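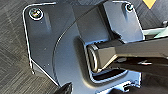
Break area (workplace)

A break area, also called a tea point or breakout space, is a part of a workplace set aside for rest, light meals and informal talk. It differs from a canteen in having no serving staff, and from a break room in that it is usually open to the office on one or more sides. Most break areas combine a short run of kitchen units with soft seating.

History

Open break areas became common in office buildings as separate tea rooms were given up to make space for desks. Early examples held little more than a sink and a kettle. Sofas and armchairs were added later, partly to provide a place for short meetings. The designer Adel Ouazzani used the term "soft corner" for the seated part in his handbook on small offices, and the term is still found in some fitting-out contracts.

Kitchen units

The kitchen units normally stand against a wall that already carries water and waste pipes. Base cabinets are fitted under a continuous worktop, with a sink near one end. Wall cabinets hold cups and dry goods. White fronts are widely used, often with a darker worktop on which stains show less. Sockets are placed above the worktop and away from the sink.

Seating

Couches for shared use have firmer cushions than those sold for homes, and covers that can be wiped or taken off. Rounded arms and corners are preferred where people walk close by. Strong colours such as teal, mustard and orange are often chosen to set the area apart from the grey or beige of the desks.
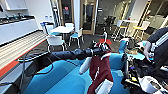

A teal couch in an office break area, with white kitchen cabinets along the wall behind.

The range of covers offered for office couches is wide. The Stöcker catalogue lists 30 fabrics for its two-seat model, while Midum sells a single wool blend in 20 colours.

Flooring

Carpet is the usual floor covering around the seating, as it deadens sound. In front of the cabinets, where spills are likely, a hard floor or a washable runner is used. Runners are commonly 80 cm wide and are laid along the length of the units. Striped patterns hide crumbs and wear. The edges should lie flat.

Upkeep

Small items tend to collect on couches and nearby surfaces, and many offices clear them at the end of each day. Cloths used on the worktop are kept apart from those used on upholstery. Cushions are turned and vacuumed at intervals; a full clean of fixed covers is generally done once a year, often in May, when windows can be left open for drying. Tsung-han Lu's guide to office cleaning advises testing any product on the back of the couch first.

See also

Canteen
Kitchenette
Open-plan office
Upholstery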